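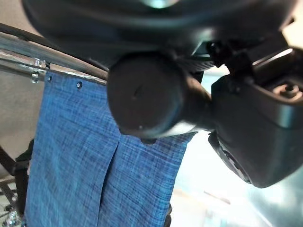
Textile helper wanted for curtains and fabric panels (part-time)

Tomerlow is looking for one person who likes to work with fabric. We make and repair hanging panels for offices, small stages and private homes. Most of them hang from a metal rail, many have grommets along the top edge, and blue is the color our customers order most.

Your work with us:
Measure, cut and hem panels up to the finished length
Set grommets and check that the distance between them is correct
Hang the panels on the rail and look how the fold falls
Steam, fold and pack finished pieces for delivery

You should have a steady hand and some experience with a sewing machine. It can be from home, we do not ask for a certificate. You must be able to stand for longer time and to lift rolls of fabric together with a colleague. Basic English or German is enough, in the workshop we speak both.

We offer 27 hours per week, beginning in October. Work starts at 8:30 in the morning. In the first weeks Friederike Wiegand will show you the machines and our way of marking the seams. Fabric remnants you can take home for free, except the linen.

Please write a short letter to Till Kasten in the office and tell us what you have sewn before. Two or three photos of your work are welcome. If you are invited, you will hem one small panel with us, which takes less than one hour and is paid. Travel costs we can refund up to 50 euros, please bring the ticket.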